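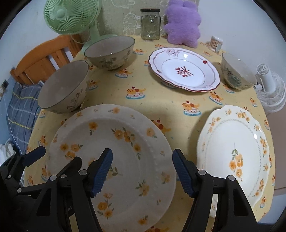 Skuvex, week 2: the slip that logged itself as a success. Run 2512 at Osbridge ended with a dinner plate on the floor and a green tick in the report. The controller judged a grasp by jaw width alone, so a closed jaw holding nothing passed as a very thin plate. Ridged blue pads facing each other across a gap will grip a bowl's wall happily enough; a wide rim ringed with raised beads gives them far less to agree on.

The log showed 17 earlier ticks of the same kind, all of which had been admired in January.

Before the lab: read the Kanine fault sheet, both pages. Bring a corrected grasp check and closed shoes.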